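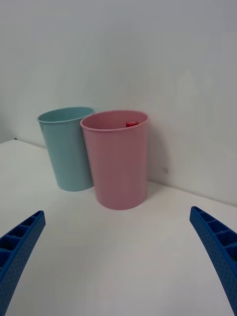
Wrist cam, both cups and the fingers open. The red piece is in the pink one.

Ticket 3778 — gripper stops short of the pink cup
Opened by: me, cup team, Skavalora robotics club
Status: open (mostly fixed, see the end)

Okay, so I'm putting everything in one ticket this time, since last month's version of this was spread over three chat threads and I couldn't find any of it.

The task is the cup task for the Prallberg meet in November. Arm goes to the pink cup, closes on it, lifts, tips the red piece out, puts the cup back. Blue cup is the decoy and has to be left alone. We're running the Koster arm with the blue fingers and the Brarico control software, same as the other team.

What goes wrong: the arm lines up nicely, fingers wide open, cup right in the middle — and then it stops too early and closes on air. Sometimes it brushes the front of the cup and shoves it toward the wall, which makes the next try even worse. It never goes for the blue one, so at least the color part is happy!

First try, 3:40 pm. Restarted everything. Yes, I know. Same result.

Second try. I figured it was the white cup-on-white-everything problem we had in the spring, but these cups aren't white and the mask on the pink one looks great. The confidence number says 98. So it knows where the cup is in the picture, it just doesn't know how far away it is. Moving on.

Third try, 4:15. Turned the closing speed down from 800 to 60, thinking it might be closing before the arm was done moving. Super slow, kind of fun to watch, still grabbed air. Put it back to 800.

Fourth try. Took the blue cup away completely. It worked! Put it back so the rims overlapped from the camera's side — missed again. Slid it well clear of the pink one and it worked again. I did this back and forth enough times that I believe it.

So my best guess is that the distance step uses the whole box around the cup, and when the rims overlap it picks up a bit of the blue one too and the math gets confused. I went looking in our settings and the depth box is padded way out past the mask. I think that's left over from the block task, where we needed it.

Fifth try, 5:05. Padding set to zero, cups overlapping. Picked up the pink cup, tipped it, red piece came out, cup went back down a little crooked. I'll take it.

Still to do:
Run it again with the cups swapped left to right
Check that the block task still works with no padding (my bet is it doesn't, so we may need two settings files)
Fix the crooked put-down, new ticket for that please

Leaving this open until the swapped run is done. If you're on the arm before me, the old settings are saved next to the new ones with "padded" in the name — please don't delete them!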